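4. Pattern recall in inherited tableware

Danica Karagiannis

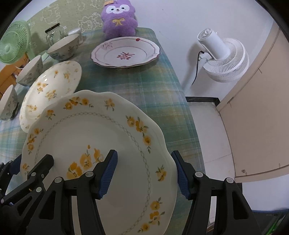
Figure 1. Plate with scalloped rim, yellow and orange flowers on the border, inner ring of linked diamonds.

4.1 Background to the recall task

Earlier sections dealt with who keeps the household china and who gets it next. This one is about memory. Do people who grew up eating off a pattern know what it looks like? Most said yes before we asked them anything. Confidence was high throughout, accuracy less so, and the two did not go together in any tidy way.

The idea came out of the Urnitz interviews (section 2), where several people described a family service at length and then went to the cupboard and found it was something else. Blue turned out green. Roses were not roses. We had not planned to test this, the interview guide says nothing on it, but it kept happening and seemed worth a proper look.

4.2 Method

98 adults took part, all from households where at least one plate had come down from a parent or grandparent. Recruited by letter and through the Navaratnam evening classes. Each person was asked to draw their family plate from memory on a blank paper circle, no time limit, coloured pencils provided. They then rated how sure they were from one to 10. After that they brought in the plate itself, or a photograph of it, usually within the week.

Drawings were scored against the real thing on seven points: rim shape, ground colour, main motif, motif colour, where the motif sits, any inner band, any outer band. One mark each. Two scorers worked apart and then met to settle differences, mostly over ground colour. White, cream and ivory were in the end treated as one answer. This was generous but the alternative was arguing for ever.

Floral patterns made up the bulk of what came in. Figure 1 is typical of the type that gave people trouble: sprays of differing size set on the border, with a narrow geometric ring inside. Plain banded ware was easier for everyone and is reported seperately in 4.4.

4.3 Results for floral patterns

Main motif was nearly always right in the loose sense. People knew there were flowers. Motif colour was also good, though warm colours did better than cool ones — yellow in particular was hardly ever missed. Blue and green were swapped freely.

Placement was poor. The usual mistake was to even things out. Where the real plate had sprays of different lengths at odd intervals, the drawing had four matching bunches, top, bottom, left and right, like a clock. Some people added a bunch in the middle that was never there. Asked about it afterwards they tended to say the middle had "looked bare" on the paper.

Inner bands did worst of all. Left out far more often than drawn, and where drawn, usually turned into a plain line. Several participants said on seeing their own plate again that they had never noticed the band, one having washed it up for most of her life.

Rim shape fell in between. People who did the washing up remembered wavy or fluted edges better than people who only ate from the plates. We think this is the hand and not the eye doing the remembering, but the design cannot show it and a drying-up group would be needed to say more.

Sureness was no guide. Those who rated themselves highest did no better on placement than the rest and were a little worse on bands. Age made no clear difference. Having eaten from the plate daily did not help much either, compared with having seen it only at holidays, which surprised us. It may be that the holiday plate gets looked at and the daily one gets covered in food.

A note on drawing skill. Some low marks will be down to poor drawing and not poor memory. We tried to allow for this by letting people write labels with arrows ("wiggly edge", "leaves here I think") and these were were scored as if drawn.

Section 4.4 gives the same breakdown for banded and plain ware.

Related items
Cupboard order and family rank: notes from Urnitz
Who gets the teapot? Sharing out a household after a death
The Iltodico pattern books: a first reading
Chips, cracks and the decision to throw away

We use cookies to remember your reading settings. By carrying on you agree to this. Manage cookies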